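Print this page | E-mail this to a friend

Can it put away the bowls?

Posted by Azra Hoxha, October 20, 2025

My aunt in Lilville telephones me every second Sunday, and she always has the same question. When will there be a machine that does the kitchen? She has had a dishwasher for eighteen years and she says it does only the middle part of the job. Somebody must carry the plates to it, and somebody must take them out and find the place for each one. She is right, and I had no good answer for her, so in July I began to read and to ask people.

I should say that I am not an engineer. I translate manuals for kitchen equipment, mostly for a firm called Gitix, and I know how much text is needed to explain a simple drawer to a human being. Two pages, sometimes, and the human being already knows what a drawer is.

What I learned first is that the easy chores and the difficult chores are not the ones I expected. A machine can go over a floor and nobody is surprised any more. Washing is an old story. But opening a drawer, taking a bowl by the rim, putting it down gently on a board and closing the drawer again — this is still hard work for a robot. Every handle is different. Some are short, some are long, and a dark shiny one reflects the light so that even I would have to look twice to know where its edge is.

Vlad, who works with arms of this kind and has patience for my questions, told me that a robot gets most of its trouble from the things people do not notice. A pan has a board leaning on it. A cupboard door was left open by a hand's width. In a factory you can fix the part in the same position every time, and then the arm is quick and never tired. In a kitchen the position is wherever the last person left it.

I asked him how many kinds of objects it should know before I could let it into my own kitchen. He laughed and said that I should first tidy the worktop. I did not find this so funny, but I understood the point.

A drawer, a long bar of a handle, a worktop with the usual things on it:
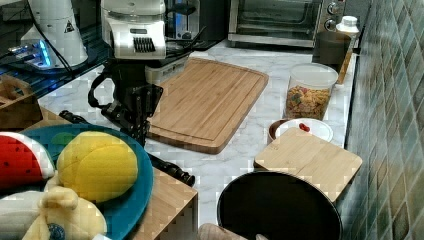
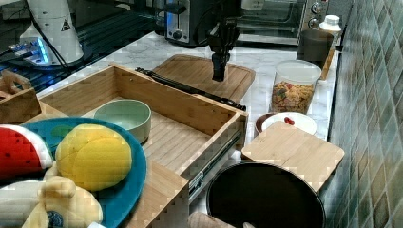
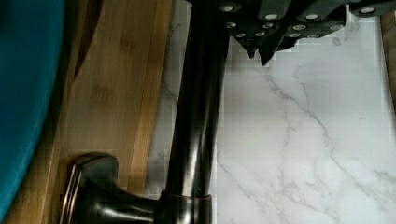
My aunt would do such a job with one hand while holding the telephone. For the machine it is a long chain of small decisions, and if one goes wrong, the rest are wrong too. I don't say this to make fun of it. When I was new in this country I needed a whole morning to post a parcel, and each step was easy for everybody else.

So my answer for now is: partly. I believe we will see a robot that unloads one particular dishwasher into one particular cupboard before we see one that can walk into any flat in Clullelen and be useful. I would also pay more for a slow one which does not break things than for a quick one. My bowls came from my grandmother and there are only two left.

The shop floor is another matter. Packing, lifting, moving boxes from one belt to another, all this I can imagine without difficulty. Next time I want to write about laundry, and especially about fitted sheets, which I cannot fold either.

If you work with these machines and I have understood something wrongly, please write to me. I correct my mistakes, but I am slow with e-mail.

Contact | © 2025 Azra Hoxha. Please ask before you copy. | Back to top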